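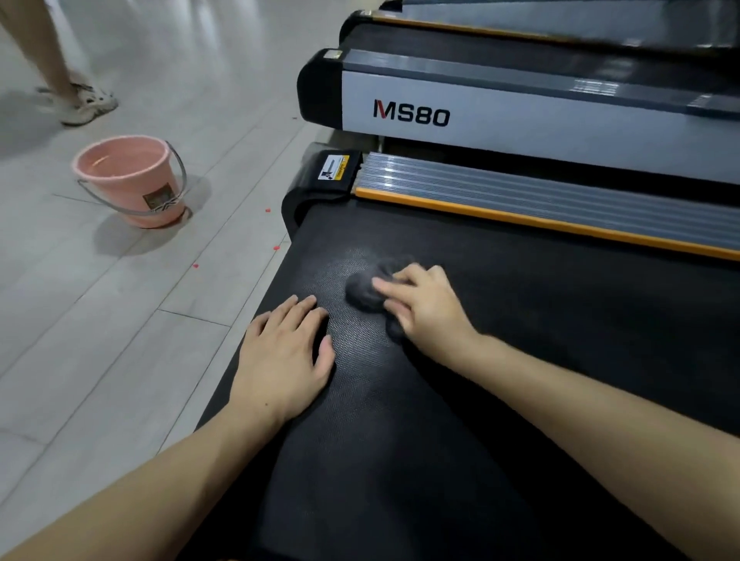
Can a machine clean a gym yet? It can do the floor, and very little that stands on the floor.

I work at Etenwood, a gym with 101 members, and I wipe treadmills there. Last May a salesman from Plakby offered us a robot arm on wheels. On a flat table it was quite good. On a running belt it pressed too weakly, then too strongly, and it left the grooves of the side rail as they were.
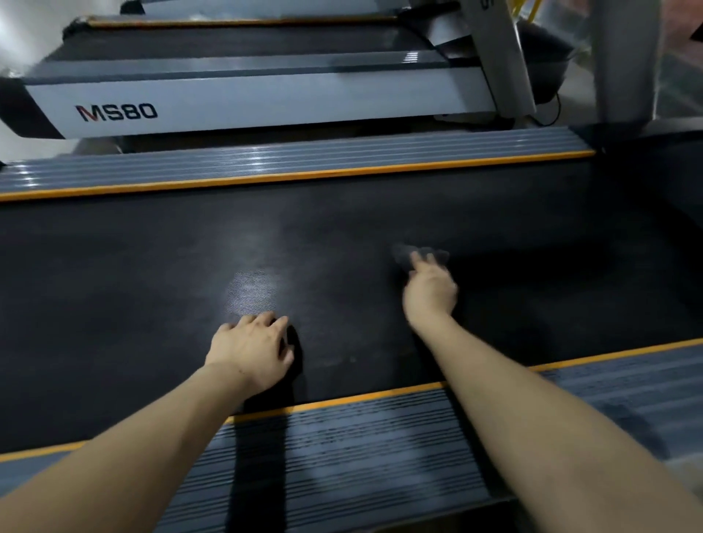 My colleague Busisiwe Adams thinks this will be solved in 7 years. I would say 10. A person leans on one hand, reaches with the other, and feels through the cloth where the dust still holds. I don't know how to write this down as an instruction, and I have tried. Until somebody can, I would spend the money on better cloths.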